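The new table has been in for 3 weeks and I still like it. It's light beige, with rounded corners, and I paid 279 for it at Meireles. The old one went to my cousin in Prorndale.
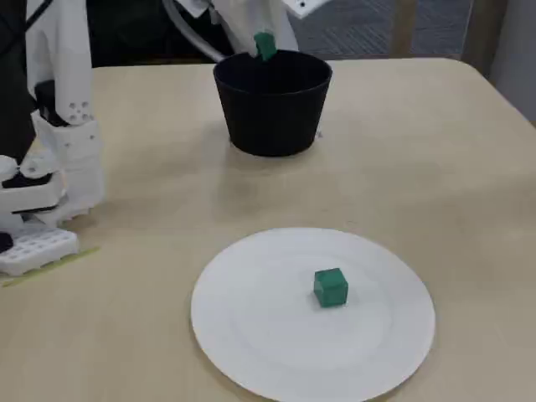
Smudges show more than I expected — a damp cloth after lunch is now part of the day. I looked at a darker one from Nuso too, for 129, but it was too narrow.
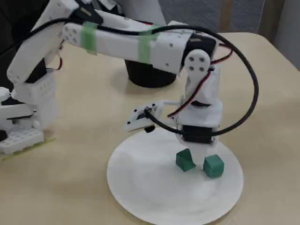 Next on the list is the chairs. Mine are too low for it, so they'll have to go by August.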